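Writing contact limits for a simulated kitchen
October 26, 2025

Most of the kitchen tasks in our test set at Ellport had no written contact rule until July. An arm could push a door with any part of the gripper, and if the door reached the goal angle, the episode passed. I rewrote the rule after 703 episodes had been scored the old way.

The current version has 4 clauses. The approach is made with the fingers only. Contact force is logged at every step – peaks included, no averaging. A door is moved by its handle or its free edge, and the episode sheet says which. Any touch between an arm link and the cabinet body ends the run. 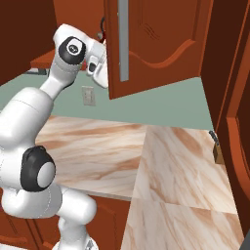
Should a simulated run follow the same contact limits as a run on hardware?

Use the same limits, and record any exception in the task file. A policy tuned under looser limits has to be retuned before it goes near a real hinge.

We allow 2 exceptions, both for drawers, and they expire when the Aner task set is replaced. Clause three still needs work. "Free edge" is vague for doors with raised molding, and two reviewers can score the same contact differently. My draft wording measures from the outer corner of the door panel. It goes into the next revision with the log format change.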